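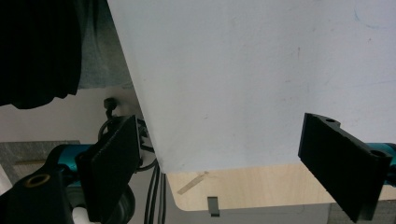 White panel with a matte surface, light scuffs and a few thin gray marks. The lower corner is rounded and there are cables below it.

Ponelstead White Panels
Data card and readme, July 2019

Summary

Ponelstead White Panels is a collection of written records about small surface marks on flat white panels. It has 600 records. Each record describes one mark: a smudge, a scuff, a thin line, a speck, or something we could not name. The records come from panels that are in normal use in rooms where people work and live, such as shelves, cabinet sides, loose covers and boards.

The collection was made for people who need to talk about wear on white surfaces with the same words. In our first trial two persons looked at the same panel, and one wrote "dirty" and the other wrote "scratched". Both were careful people. The words were the problem, so we began with the words.

What is in the folder

records.csv is the main table, one mark in each row.
panels.csv has one row for each panel, with its finish, color, corner shape and general state.
words.txt is the list of permitted words, with a short meaning for each.
changes.txt tells what was corrected and when.

The two tables are joined by panel_id. A panel can have many marks. A panel can also have no marks at all, and then it is present only in panels.csv.

Fields in records.csv

mark_id: a number, never used again after a record is deleted.
panel_id: the panel where the mark was seen.
type: smudge, scuff, line, speck, dent, stain or unknown.
shape: straight, curved, round, cloud or mixed. For a speck this field stays empty.
tone: light gray, dark gray, yellow, brown or other.
zone: upper left, upper right, center, lower left, lower right or edge.
strength: faint, clear or strong.
note: free text, in English, not longer than 100 characters.

Fields in panels.csv

panel_id: a number.
finish: matte, satin, gloss or unknown.
white: neutral, warm or bluish. Please read the remark about light below.
corner: square, rounded, mixed or not seen.
near: things which are close to the panel, for example cables, a wall, a handle. Several words are separated with a semicolon.
state: clean, used or worn.

How we choose the type

Smudge is a soft area without a sharp border. Scuff is a place where the surface looks rubbed. Line is anything clearly longer than it is wide, also when it is curved. Speck is a small point. If two types are possible, write the weaker one and explain in the note. It is easier for a later reader to raise the type than to lower it.

A smudge and a light scuff are often difficult to separate by eye. We do not touch or wipe the panel before the record is written, so the tables do not say if a mark can be cleaned away. Please do not use the smudge type as a measure for dirt.

Zone is always written as the panel is seen by the person who makes the record. For a loose panel this has little meaning after somebody turns it. We kept the field all the same, because it helps to find the mark again during the same visit.

Example of two rows

mark_id 212, panel_id 30, type line, shape curved, tone light gray, zone upper right, strength faint, note "thin, ends before the edge"
mark_id 213, panel_id 30, type speck, shape empty, tone dark gray, zone lower right, strength clear, note empty

How the records were made

The writing was done in 13 rooms, most of it in May. The tables were prepared by Priit Jankauskaitė, who also checked the spelling of all notes. The word list was started in an older project with the name Trever, where it was used for painted doors. From Trever we took the types and the strengths. The tones are new.

Second reading was made for 100 records. The second reader did not see the first answer. The most usual disagreement was between faint and clear, and after it between smudge and scuff. Where the readers disagreed, the table keeps the first answer and the note begins with the letters SR.

Remark about light

White is a difficult color to write down. A neutral panel can look bluish near a window and warm under a lamp in the evening. The field "white" tells how the panel looked at the time, and it should not be used for matching paint or for ordering a new panel. In version 0 this field had the name "color" and some readers understood it wrongly.

Known problems

The edges are described less well than the middle. When a panel stands close to cables or other things, its lower side is often partly hidden, and then the marks there are missing from the table. The value "not seen" was added to the corner field late, so in older rows an empty corner can mean the same.

The material of the panel is not recorded. Painted wood, plastic and coated metal can be very similar when they are white and matte, and we did not want to guess.

There are too few gloss panels for comparing the finishes. Dents are also few.

Versions

Pitov was the test version. It had the word "dirty" as a type, which is now removed.
Sebastian is the present version. All rows from Pitov were read again and given new types, and the mark_id numbers were kept.

Use and corrections

You may copy, change and share the tables, also in paid work, if you keep the name of the collection and the name of the version. If you add new types, please write them in your own copy of words.txt and do not change the meaning of the old ones.

For a correction, send the mark_id, the present value, the value you propose and one sentence of explanation. Corrections to the notes are welcome too, including corrections of my English.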